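Ticket 1118
Subject: Practice test scores not carried over to candidate study plan
Product: Ninuvon Test Preparation, Graduate Admission course
Submitted by: Ludger Grube
Priority: Normal
Status: Closed

Description of issue

The candidate reports that the second full-length practice test was completed on Saturday but does not appear in the study plan. The plan continues to show the results of the first attempt and assigns the introductory vocabulary units again each morning. The candidate has asked that the matter be resolved before the next scheduled test, as the remaining weeks of the plan are built from the most recent score.

Information supplied by the candidate

Browser up to date. Signed in with the same e-mail address on both occasions. The results page displayed after the test and was printed. The quantitative section shows 89 percent of items answered. The verbal section shows all items answered. No error message was seen.

First response, Learner Support (Matić)

Thank you for contacting Learner Support. We have located both practice tests under your account. The second test is recorded with the status "Submitted, not released." A test in this status can be viewed on its own results page but is not passed to the study plan. Please open the test from the History tab, select Review Unanswered Items, and confirm that you wish to leave those items blank. The status should change to "Released" within 30 minutes. Please do not retake the test during this period.

Reply from candidate

I followed the steps as given and received the confirmation notice. The status did change to Released. The study plan still shows the first attempt, and the vocabulary units were assigned again today. I signed out and back in without any difference. I would prefer not to reset the plan if this can be avoided, as my notes on the reading passages are attached to it.

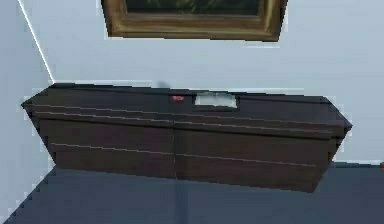

Second response, Learner Support (Matić)

Thank you for completing the steps. Please do not reset the plan. Notes attached to individual passages are removed when a plan is reset and cannot be restored by this office. Your case has been passed to the Course Records team for examination of the plan itself.

Internal note, Course Records (Jikel)

Candidate holds 2 study plans. The first was created on registration in June. The other was created when the target program was changed from the general track to the master's track. Released scores are written to the newer plan only. The candidate's home page is still linked to the older one, where the notes are kept. Merge requested. Notes copied in advance and checked against the original.

Final response, Course Records (Voston)

Your study plans have been merged under the master's track. The second practice test is now the basis for all assigned work, and the introductory vocabulary units have been marked as complete. Your reading notes have been kept and may be found under Passages, in their former order. The date of your next practice test is unchanged.

Please note that the daily reminder e-mail is prepared overnight. The next message may still list the earlier units and may be disregarded.

Reply from candidate

The plan is now correct and the notes are all present. The ticket may be closed.

Resolution code: Duplicate plan, merged
Closed by: Course Records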